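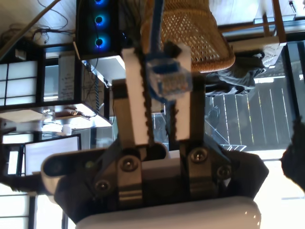 Sterna patch lead in blue. Translucent RJ45 plug with blue strain-relief boot.

Sterna Ethernet Patch Lead, Blue, 3 m

Sterna is the Clunisus range of ready-made copper leads for desks, small offices and equipment cupboards. The blue lead is stocked in a single length of 3 m, measured between the front faces of the two plugs, boots included. Shorter and longer leads are made to order through the Dela Peña trade counter.

Application

Connection of a computer, switch, router, network printer or wall outlet fitted with a standard RJ45 socket. The lead is wired straight through, with the same colour order at both ends. It is for indoor use only and should not be buried, run through an outside wall without a sleeve, or left in standing water.

For permanent runs in ceilings or under floors, use the Bresia solid-core cable and terminate it at an outlet or panel. The Sterna lead has stranded conductors and is intended for the last stretch, from outlet to equipment, where it will be moved now and then.

Construction

The plug body is translucent, so the conductors and their colours can be checked from outside before the lead is put into service. Contacts are gold plated. The boot matches the blue of the jacket and supports the cable where it leaves the plug. Boot and jacket colours are taken from the same batch where possible; a slight difference in shade is not treated as a fault.

Conductors are stranded bare copper in four twisted pairs, unshielded. The jacket is round PVC with a matt finish and carries a printed length mark at one end only.

Specification

Category: 6
Length: 3 m
Pairs: four, twisted, unshielded
Wiring: T568B at both ends
Plug: RJ45, translucent body, gold-plated contacts
Boot: blue, fitted at both ends
Jacket: PVC, blue
Weight, bagged: 134 g
Mating cycles: over 500
Guarantee: 18 months from delivery

Fitting

Push the plug into the socket until the latch clicks, then pull lightly on the plug body. If it comes out, the latch has not engaged. Do not pull on the cable to test it.

To remove, press the latch through the boot and draw the plug straight out. On panels with closely spaced sockets, free the neighbouring leads first if the latch is hard to reach. A flat plastic tool may be used. Screwdrivers tend to mark the latch and are not covered by the guarantee.

Keep bends gentle, particularly in the stretch directly behind the boot. Where a lead passes behind a computer case or down the back of a desk, leave enough slack for the case to be pulled forward without unplugging. Spare length should be laid in a loose coil and held with a hook-and-loop tie. Nylon ties pulled tight will deform the jacket and may affect performance.

Keep the lead clear of chair castors and table legs. If it has to cross a walkway, use a floor cover strip.

Checks and faults

Every lead is tested for continuity, wiring order and shorts before bagging. If a link does not come up, try the lead in a second socket at each end before returning it. Inspect the contacts through the plug body. They should stand level with each other, and no conductor should be short of the end of its channel.

A broken latch cannot be repaired. The plug may be cut off and replaced with a Bresia stranded-core plug, but the guarantee ends at that point and the new length will be less than stated. Plugs made for solid core should not be used on this lead.

Cleaning

Wipe the jacket and boot with a dry or slightly damp cloth. Do not use solvents. Dust in the plug can be removed with a soft brush. Contact spray is not needed.

Ordering

Leads are supplied singly in a resealable bag, coiled and tied. Trade packs are plain boxed without individual bags. Returned leads must be complete, with both plugs attached. Orders placed at the Dela Peña counter before noon are picked the same afternoon.

Related items

Sterna patch lead, grey
Sterna patch lead, right-angled plug
Bresia stranded-core plugs, bag
Bresia solid-core cable, boxed
Hook-and-loop cable ties, black
Floor cover strip, cut to length

Contact | Delivery and returns | © Clunisus | Back to top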